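Home | About | Classes | Prices | Find Us

About Darnidwood

Reading time: 2 minutes

Darnidwood is a baking school on the ground floor of a former shoe shop in Plavville. We teach grown adults to make bread, pastry and the sort of cake you can take to a relative's house without an apology. The shoe shop's sign is still up on the side wall, and people do come in asking for boots. A few of them have signed up for rye.

The school was started by Faustino Ponce, who had spent 20 years in hotel kitchens and was tired of baking for people he never got to meet. He had one oven, one long bench and a landlord who thought "baking school" meant a cake stall. The first class had four students. Two of them were his cousins, and one of those still hasn't paid.

Damián Zavala joined the following May to teach pastry. He is the patient one. Faustino will tell you your dough is sulking and walk off. Damián will stand beside you until it stops.

How we teach

Classes run to a whole morning and you work at your own spot on the bench. You weigh your own flour and wash your own bowls, a part of the course that gets little praise in our reviews. We don't hand out certificates. We tried it once, and the printer in the back office put a gray stripe through everyone's surname.

Our flour comes from the mill at Grivbridge, a short drive up the valley along a road the county has been meaning to fix. Butter comes from Žukauskas, the dairy shop two doors down, who also lend us a ladder when the lights go.

Beginners start with a plain white loaf. After that you can go toward sourdough, toward sweet things, or home. The croissant course is the one with the waiting list. It takes two mornings, most of which the dough spends in the fridge and you spend drinking our coffee, so we have bought better coffee. 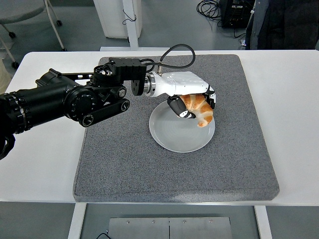 Who comes

Retired teachers, new parents, a bus driver who bakes before the early shift, and a steady supply of people who were given a voucher and looked worried about it. The youngest students tend to be fast. The older ones tend to own better aprons. No experience is needed, though we do ask that you leave your rings at home, after a long search through a tray of cinnamon buns.

Vouchers are good for any class and can be picked up at the counter.

Contact us | © Darnidwood Baking School, Plavville | Back to top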